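Giltora Classroom Simulator, reviewed after one term of club use

Reviewed by Morena Orlandini

Our robotics club runs on school laptops with integrated graphics, so a simulator has to start quickly and stay stable before anything else matters. We used Giltora from September to the end of the term with 6 students. The task was the one set for the Condholm student league: drive a two-armed robot through tabletop work in furnished rooms, log every attempt, and submit the logs with a written report.

Installation took one evening. The license server caused the only serious delay, as the school firewall blocked its port and the error message did not say so. Raquel Matos, who teaches the controls section, found the cause in the log file.

Room loading is acceptable. A furnished room with a desk, a monitor and a counter of small objects opens without trouble on the older laptops, provided shadows are set to low.

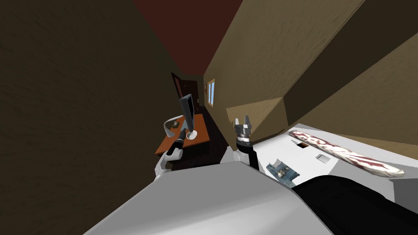
Arm control is by joint or by target pose. Joint mode is predictable and suits beginners. Pose mode is faster to use but picks awkward elbow positions near walls, and students had to add waypoints by hand. The two arms can be scripted separately. There is no built-in check for one arm entering the other's path, so we wrote our own.

Contact physics is the weak area. Rigid blocks behave well at the default step size. Thin or irregular objects jitter when gripped, and halving the step cures most of this at the cost of speed. Soft objects are treated as rigid, which the manual admits in a footnote.

The wrist view is the feature the students used most. It renders at a lower resolution than the main view, and textures are plain, but the finger edges are sharp enough to judge alignment before closing.

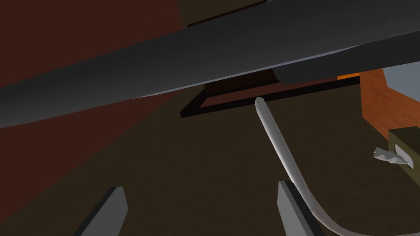 Wrist view with the gripper open, a pale cable passing the right finger.

Logging is thorough. The club recorded 3,166 attempts over the term, of which 476 met the league's rules for submission. Export is to plain CSV. Files above 1,000 rows open slowly in the bundled viewer, so use a spreadsheet. Time stamps are in simulation time only, and matching them to students' notes was tedious.

We also tried Sosonus for two weeks. It handles contact better but needs a dedicated graphics card, and its lesson material assumes prior programming.

Recommended for clubs with modest hardware and a teacher willing to read log files. Teams working mainly with flexible parts should look elsewhere. The club license covers up to 6 seats.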